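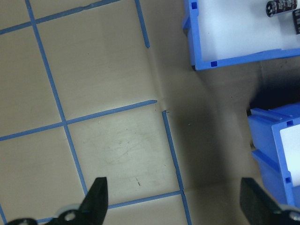

一 格子

胶带是蓝色的，贴在桌上，横一道竖一道。有一条贴到一半就断了，断口撕得毛毛糙糙；还有一条的末端翘着，旁边留了一点缝。伊尔泽·托姆弯腰看了半天，直起身来问，这就是他们说的“分区法”？

“就是。”费季尔·赫拉顿说。他是普鲁多夫派来的，负责把这间旧仓房里剩下的东西理清楚，写成单子，交给买主。他讲话很快，仿佛讲慢了别人就会插嘴。“一格放一类，分完了进蓝箱子。谁来都能上手。”

伊尔泽不信。她在里特赛德管了多年库房，见过用颜色分的，用字母分的，用年份分的，最后都归到同一个去处：一只写着“其他”的纸箱。

“那这一格为什么比别的浅？”她指着中间偏下的地方。那里有擦痕，有细细的划道，还有一小点黑的，像谁用笔戳了一下。

“用得多吧。”

“用得多，你们放的是什么？”

费季尔翻开单子，翻了两页，又翻回来。单子上一共1075件，中间这一格写的是“待定”。

“待定，”伊尔泽念了一遍，“你们在我这儿待定多久了？”

“从五月开始。”

她没再问，把外套搭在椅背上，去找茶。茶叶罐是空的。单子上大概也没有茶叶罐这一项，她想，不然总有人会把它归到待定里去。 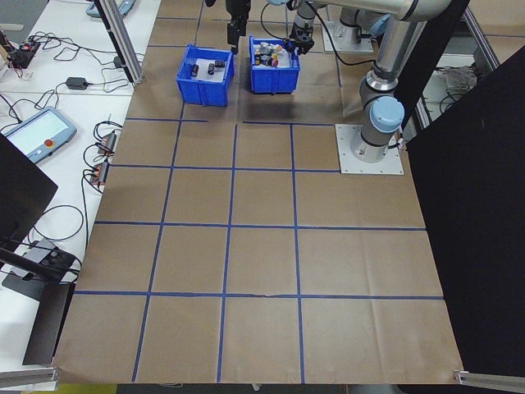
二 两只箱子

吵起来是因为箱子。两只蓝箱子挨着放在桌子远端，中间隔着一道窄缝，一模一样的颜色，一模一样的形状。左边那只里头只有三个深色的圆筒，一个站着，别的散在白衬底上。右边那只挤得满满当当，小罐子、短圆筒，贴着黄的红的白的标签，快顶到箱沿了。

“你给我讲讲，”伊尔泽说，“左边是什么，右边是什么。”

“左边是留的，右边是卖的。”

“谁定的？”

“西贝·布劳沃定的。”

西贝·布劳沃是买主那边的人，来过一次，穿一双很干净的鞋，站在门口报了个数，850，就走了。伊尔泽当时以为他说的是一件的价钱，后来才明白是全部。

“他连箱子都没掀开看过，怎么定？”

“他看了照片。”

“照片。”她说。

她走到桌边。桌上铺的牛皮纸皱了，靠近人的这一边卷起来，两个角都不肯服帖。她用手掌压住一个角，松开，又翘了。格子倒是真多，近处的大大方方，可格子里大多空着，东西都堆在箱子里。她觉得这很像普鲁多夫的做派：先把地方画好，再把东西塞到别处去。

“老头子要是在，”她说，“他会问你，站着的那个和躺着的那个，差在哪儿。”

老头子是爱德华·科拉日，这间仓房原来的主人。他不写单子，问他什么在哪儿，他闭一下眼，说，往里走，左手。多数时候是对的。不对的时候他就说，那是你走得不够里。

费季尔把笔帽套上又拔下来。“差在哪儿？”

“我怎么知道。我又不是他。”

“那您觉得该怎么分？”

她想说不该分，想说850买不走一个人闭眼的工夫，可这话说出来太像悼词，她自己先不信。何况老头子也没那么神，有83只阀门他找了整整一个冬天，最后是吉内特·加亚尔在自家车库里发现的，他早借出去了，忘了。

“站着的那个给我，”她说，“别的你们写单子。”

“单子上要写去向。”

“写待定。”

费季尔看了看她，低头写了。写完他又数了一遍行，说少了2件，问她见没见过。她说见过，往里走，左手。

他还真去了。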